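How to Clean a Toilet Without Buying Half the Cleaning Aisle

Posted in May under Bathrooms. Filed by Adjei.

Every spring somebody tries to sell me a foaming tablet that does the work by itself. I have tried plenty and I still own a brush. The method below takes 9 minutes, and most of that is waiting.

What you need: a brush with a long handle, a plain liquid bowl cleaner, a cloth, and something for the brush to stand in. The Justik caddy is fine if you like paying for a bucket.

Step 1. Put the lid and seat up together. Look under the rim before you pour anything, so you know where the scale is.

Step 2. Squirt cleaner under the rim, all the way around, and leave it alone. The label says 20 minutes. I give it five and have never seen a difference.
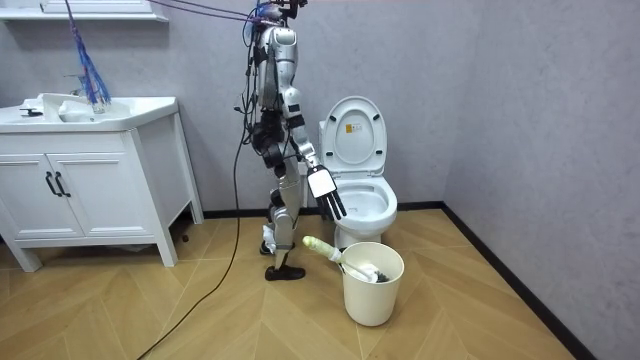

Lid up, brush and bin within reach of the bowl.

Step 3. Scrub from the rim down, then push the brush into the drain opening a few times. Flush with the brush still in the bowl to rinse it.

Step 4. Let the brush drip over the bowl before it goes anywhere. I'm not convinced by drip trays, which mostly collect brown water you then have to carry.

Step 5. Wipe the tank, the flush button and the underside of the lid. Go lightly over any sticker, and get around the rubber bumpers, where grime hides. Tissue goes in the wastebasket and never down the bowl.

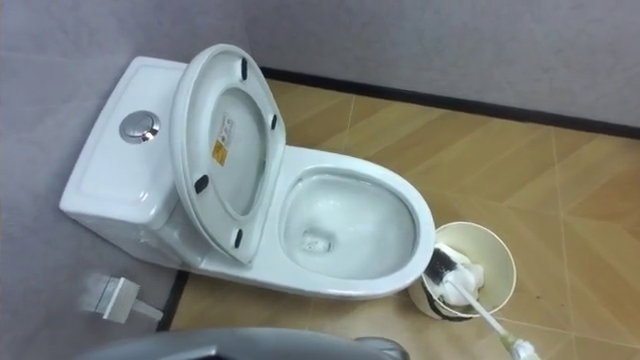
Trastberg wrote in to say that five minutes is wishful thinking with hard water, and that in Indlow the scale needs the full 20 and a second round. Maybe so. I would try more scrubbing first, and only then more cleaner.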